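Umgate (garment handling method)

Umgate is a method for teaching two-armed robots to pick up, open out and put away clothing. It was developed at the Correa laboratory and first described in a technical report on household and retail laundry tasks. The method treats a garment as a set of places where it can be held, and does not try to build a full model of its shape.

Background

Cloth is difficult for robots to handle. A rigid part keeps its shape when lifted, but a pair of pants can fall into a very large number of folds, and most of its surface is hidden from any single camera. Earlier systems often relied on a fixed series of regrasps, which was slow and tended to fail on thick or stretchy knits.

Method

Umgate combines views from cameras at the grippers with a wider view of the table. A first network marks edges that are likely to be useful, such as waistbands, hems and cuffs. A second network chooses which arm should act and how far the garment should be raised before the next decision.

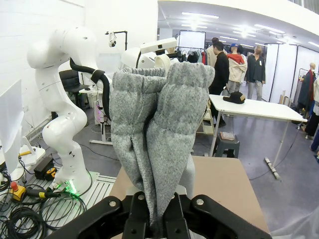
Thick knitwear is treated as a separate class, as two layers pressed together are easily mistaken for one. When the system is unsure, it lowers the garment to the table and begins again from a new grasp point. The limit on such restarts is set by the operator.

Training data

The main training set, named Gronura, contains 1658 recorded trials with pants, shorts, shirts and sweaters. Of these, 1442 were kept after review. The remainder were removed for camera faults or incomplete labels. The set covers 52 garments, chosen to vary in weight, color and stretch.
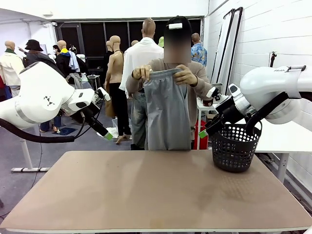 Work with a person present forms a second part of the set. In these trials the garment may change hands or be placed in a basket, and arm speed is limited throughout. The same networks are used in both parts - only the speed and distance settings differ.

Results

In a test of 300 trials, Umgate needed fewer regrasps than Stilletti, an earlier method from the same laboratory. The gain was largest for garments with a ribbed waistband and smallest for thin shirts. Dark fabrics remained a common source of error.

See also

Stilletti (regrasp planner)
Gronura (data set)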